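Opening Doors Without a Map: Gallery

Mathew is a door-opening policy trained on wrist-camera video and joint readings alone. It gets no floor plan, no tag on the door and no model of the handle. The work was carried out by Padmavathi Kurup, Nicanor Paredes and Pao-chu Hsueh, with hardware support from Maarten Visser. Training used 400 teleoperated episodes collected at two sites, Zekthorpe and Tristisden. A further 67 episodes were held back for testing.

The policy runs in three stages. The approach stage brings the gripper to a standoff pose in front of the door. The search stage finds the handle in the wrist view and picks a contact side. The turn stage applies torque to the lever and hands over to a compliant push or pull.

Most failures came from the search stage. Glossy doors were the hardest group. Reflections move across the surface as the arm moves, and early versions of the handle detector followed them. Keerthana Venkataraman retrained the detector with 1,000 extra stills of varnished and lacquered surfaces, labeled by hand. After that the detector stopped locking on to highlights in most runs, though it still lost thin levers seen nearly end-on.

Panel molding caused a second, smaller problem. Long straight ridges give strong edges, and the old version sometimes scored a ridge higher than the lever. The current version checks each candidate for a backplate or rose before it accepts it.

Gallery
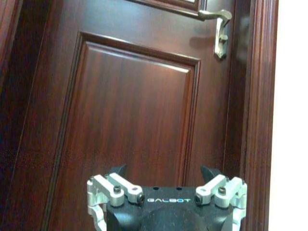
Contact side is chosen before the fingers close. For a lever, the policy prefers the free end, where less force is needed for the same torque. If the free end is too close to a frame or wall for the fingers to fit, it moves inward along the lever in small steps and tries again. The step size is fixed and was not tuned per door.

Inference runs on the Stirevov controller with a history of 32 frames. Shorter histories made the arm hesitate at the handover from search to turn. Longer ones gave no gain on the test set. Knob handles are not covered by this release.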